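Skukarix is a kit of two hand-held grippers sold by Bevotlow for recording manual tasks as training data for robot arms. It was designed by Keyvan Shokri and replaced the firm's earlier Justar kit, which had a single gripper.

Design
The operator holds one gripper in each hand and works with the fingers in place of their own. Each unit is gray, with dark curved fingers and a cube of black-and-white markers on top. A head camera reads the markers to work out where each gripper is – a marker that is covered or turned away leaves a gap in the track. One gripper weighs 413 grams.

Use
Skukarix is mostly used for household jobs such as folding, sorting and clearing tables. The maker supplies a list of 147 suggested tasks, 26 of them involving cloth. Recordings are checked with Tăng, a desktop program included in the price.

Sale and reception
The kit is sold for $693 without the camera. Orders opened in April and the first units shipped on 5th May. Early buyers liked the grip but complained that the manual said little about calibration. A longer edition was later put online.

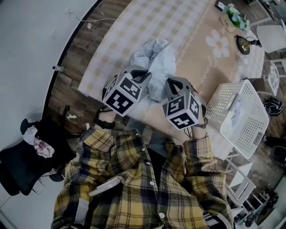 Bevotlow Hand Tools Team
Two-handed work with marker-cube grippers at a table, with a crumpled cloth ahead of them. Spare fingers and marker cubes are sold separately.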